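Fudcombe Floor Supply
Home > Coatings > Epoxy > Gray

Stindavis Gray Floor Epoxy, Two-Part Kit
Item no. 3887
Covers 900 square feet in a single coat (manufacturer's number, see below)
Sold as a kit: resin, hardener, mixing paddle, edge brush
Ships by ground freight only

We sold a different gray epoxy for a long time and dropped it when the maker changed the hardener and started calling the stuff "lifetime." Stindavis makes no lifetime claim on the can. It does make a few others, and we have gone through them below with what we think each one is worth.

Stindavis is a solvent-free epoxy for indoor concrete. It goes down with a roller, levels itself if you leave it alone, and dries to a smooth, fairly shiny gray. It is meant for stockrooms, packing areas, workshops and garages. It is not meant for patios, pool decks, wood, or any floor that has water coming up through it.

The shine is the first thing customers ask about. Under a big window or an open dock door, a smooth gray epoxy throws the daylight back in pale patches. Some people like how bright the room gets. Some people find out that every roller mark shows from the doorway. If you are in the second group, order the matte additive, and order it now, as it can't be stirred in later.

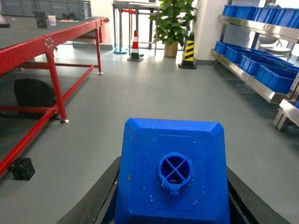
What the maker says, and what we say

"Covers 900 square feet." On a hard, dense, well-ground slab, maybe. Old concrete drinks the first coat. If your slab is soft or has never been sealed, plan to run out well before that and buy accordingly. We will take back an unopened kit, so overbuying costs you only the return freight. Underbuying costs you a visible line across the floor.

"One coat is enough." One coat changes the color. For a floor that carries pallet jacks or steel casters, you want 2 coats, and we won't discuss a wear complaint on one.

"Walk on it the next day." In a warm building, in socks, to go and look at it. Keep carts off for longer than that, and keep anything with a sharp foot off for longer still. Cold slabs cure slowly no matter how warm the air feels.

"Resists most chemicals." This phrase means nothing without a list. The maker's list is in the data sheet, and it is shorter than we would like. Motor oil, salt water and ordinary floor cleaner are on it. Brake fluid and paint stripper are not. Citrus degreaser is missing altogether. We asked, and were told testing was "under review." That was in March.

"Slip resistant." Plain Stindavis is smooth. Smooth floors get slick when they are wet. Add the grit or don't use this claim to calm down your insurance company.

"Low odor." It smells. Less than some others.

Specifications

Type: two-part epoxy, solvent free
Color: gray (one shade only)
Finish: gloss, or matte with additive
Working time after mixing: 20 minutes
Application: short-nap roller, brush at edges
Surface: clean, dry, mechanically ground concrete
Indoor use: yes
Outdoor use: no, it will chalk and yellow in sun
Cleanup: wipe tools before it sets, or throw them out

That working time is for mixed product that has been poured out onto the floor. Left standing in the bucket, it goes off faster and gets hot enough to soften the plastic. Mix it, pour it in a long ribbon, and set the bucket outside.

Preparation

Grind the floor. The kit instructions also allow acid etching, and we wish they didn't. Etching leaves a floor that looks ready and often isn't, and nearly all the peeling photos we get sent turn out to be etched jobs.

Vacuum, then vacuum again in the other direction. Tape a square of clear plastic to the slab overnight. If there is moisture under it in the morning, stop there and call us, and we will probably talk you out of the purchase. Fill cracks with an epoxy filler. Latex filler shows through and lets go.

Do the edges first and work toward a door you can leave by.

Will it hold up under equipment?

It depends on what touches the floor. Shelving with flat feet is fine. Benches are fine. Conveyor stands are fine once the coating has cured, though leveling feet with small pads will bite in if you twist them under load, so lift the stand before you adjust it. Fixed lines are easier on a coating than carts are, for the plain reason that crates riding on rollers never get dragged across the floor. Where people slide stacked crates by hand from the end of a line to the wall, expect a dull track in the gloss. No gray epoxy in this price range will stop that, whatever the salesman's sample tile looks like.

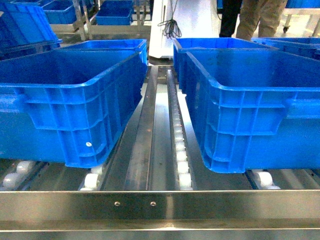

Open blue crates on a roller conveyor. Scuffing usually starts where crates come off a line.

Hot tires are another matter. Stindavis is sold for garages, and we list it for garages, with some reluctance. A car parked straight off the highway can lift a thin coat. If that is your use, look at the Kuroda polyurethane topcoat, sold separately. It costs more than it should, and it works.

Compared with the Pleltis kit

Pleltis is cheaper and comes in five colors. It is also thinner, and contains a solvent, so some of what you pay for leaves through the window. For a storage room with light foot traffic we would buy Pleltis and keep the difference. For a packing area, we would buy Stindavis. For a commercial kitchen, we wouldn't buy either.

Customer comments

"Ran short on the second coat. Your page said I would. Color matched fine between kits, at least." Valentin Bodin

"Sturdy enough so far. The edge brush sheds hairs. Use your own." Sota Honda

We agree about the brush. The maker includes it and we can't leave it out.

Warranty

The maker covers defective material. It does not cover labor, grinding, lost time, or peeling caused by moisture, and moisture is what it will be blamed on. Read the card in the box before you open the hardener. Keep the batch labels from both cans, since a claim without them goes nowhere.

Returns accepted on unopened kits only. Kits that have been frozen in storage can't be returned, and shouldn't be used.

Page last checked 22 August 2024

Related items: Stindavis matte additive, Stindavis grit, Kuroda polyurethane topcoat, Pleltis floor kit, epoxy crack filler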